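Trivum opens remote-control sessions for its household tidying work

May 13, 2018

Trivum has started the second stage of its household tidying project, in which operators teach a two-armed robot to clear a living room by driving it from another part of the building. The company said the stage will run until July and is meant to produce 1000 usable recordings of short domestic jobs.

The first stage used hand guiding. An operator stood beside the robot, took hold of the arms and moved them through the job while the joint positions were logged. The method is cheap and needs little training, and Trivum collected 191 recordings with it before stopping. The main drawback was that the operator's hands and sleeves appeared in much of the head camera footage. A controller trained on those pictures tended to slow down when no hands were in view. The second drawback was force. Operators pushed harder than the task required, and the recorded paths included small corrections that belonged to the person's grip and had nothing to do with the object being moved.

In the new stage the operator works from a desk and sees only what the head camera sees. Two hand controllers set the position of the grippers and a trigger on each one closes the fingers. The base is driven with a pair of foot pedals. The control software comes from Rilus, which also supplies the tool used afterwards to trim and label each recording.

The present set of jobs is built around litter and laundry. In the litter job the robot starts with both grippers open, drives to an item on the carpet, picks it up and releases it over a wastebasket. In the laundry job it collects clothing from a sofa. Operators are told to finish one job before beginning the next, so that each recording holds a single goal.

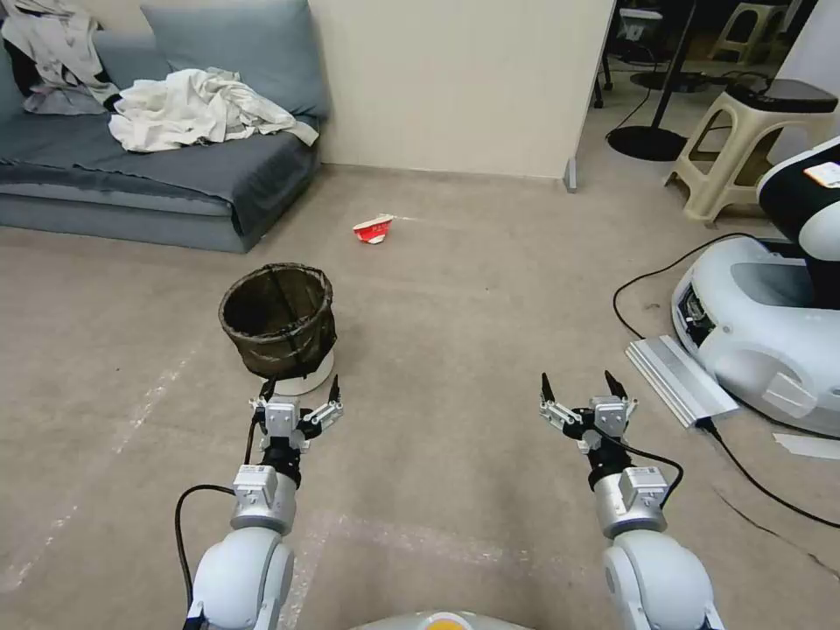
View from the head camera, with both grippers open, the wastebasket near the left one and a piece of litter farther back on the carpet.

Soft and crumpled items are the harder part of the set. A crushed paper object offers few flat faces to the fingers, and a grasp that looks sound from the head camera can be well off the centre of the item. Trivum's instructions ask operators to bring the fingers down on either side of the litter, pause for a moment, then close. The pause makes the approach and the grasp easy to separate when the recording is labelled. If the item slips, the operator may try again twice. Failed attempts are kept and marked as failures.

Depth is the most common complaint from operators. The picture on the desk monitor is flat, and the rim of a basket is difficult to judge when the gripper is above it. Rilus has added a faint line to the display showing where the gripper would meet the floor if lowered straight down. Trivum said the line cut the median time for the litter job from 80 seconds to 40, although the comparison was made with operators who had by then gained some practice, and the company has not tried to separate the two effects.

Delay between the hand controllers and the arms is held low by keeping everything on a wired local network. Sessions over an outside connection were tried and dropped. Operators compensated for the lag by moving in short steps, and the recordings showed it.

Rooms are changed between sessions. The litter is placed in a new spot, the basket is moved, and clothes are put back on the furniture in a different heap. Lighting is left as it is. Trivum said earlier recordings made in a bare test bay were of limited use once the robot was taken into a furnished room, where sofas, skirting boards and loose fabric fill much of the picture.

Each recording holds the head camera video, the joint positions of both arms, the opening of each gripper and the movement of the base. Audio is not stored. Recordings are checked by a second operator, who rejects any in which the robot touches furniture, drags an item along the carpet or stops for longer than the set limit. The rejection rate in the opening weeks was high, mostly for dragging. It fell after the arm speed near the floor was reduced.

Training on the recordings will be done by Azar, working under contract. Its first controller will be limited to the litter job and will be tested with the basket in positions that do not appear in the training set. A test counts as passed when the item is inside the basket and both grippers have been raised clear of the rim. No results have been given, and Azar said it will not report any until the full set has been delivered.

Lotetti, which runs supported flats for older tenants, has agreed to provide furnished rooms for a later stage. The agreement covers unoccupied flats only. Robots will be driven remotely throughout that stage, with a person in the room holding a stop switch.

Trivum intends to release part of the recordings for research use. The release will include the failed attempts and the labelling guide, but leave out the hand-guided material from the first stage. Terms for commercial use have not been settled.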